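Resetting the Koltudent cell after the September update

The simulated cell had been dropping out on long runs, so I set aside an evening to go through it properly. It is one arm with a two-finger gripper, a wooden table and a single grey bar to pick up. The scene file came from the Gasstead set and I have changed very little in it apart from the contact settings.

I began with the wrist camera. Its mount offset had been typed in by hand, and the old value was in the wrong units.
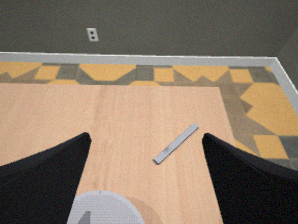
With that corrected I moved on to the solver. The step rate went from 400 to 1,000 per second, which costs time but stops the fingers jittering when they close. Friction on the pads stayed as it was. I also cleared 3,000 old log files from the run folder – the loader was reading every one at start-up. 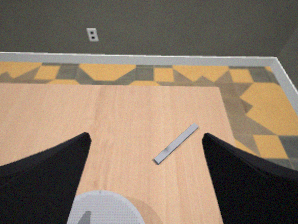
Destusley, 24/10/2025

The joint limits were next. Mensah, the script I use for checking them, listed 57 warnings, nearly all from one wrist joint whose lower limit had been left at the default. I set it by hand and ran the list again until it came back clean.
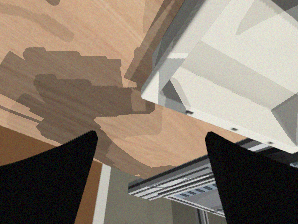
Start poses need their own check, separate from the limits. A pose can be legal for every joint and still point the wrist camera somewhere useless. My test is whether the table is in view and level. If I get a tilted view with a big white boxy shape at the upper right and a grey rail under it, the pose goes back for editing. 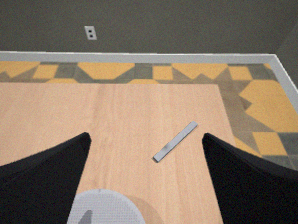

Wrist camera view, bar on the table between the fingertips.

Still to do: the gripper closing speed, and a backup of the scene file before I touch it.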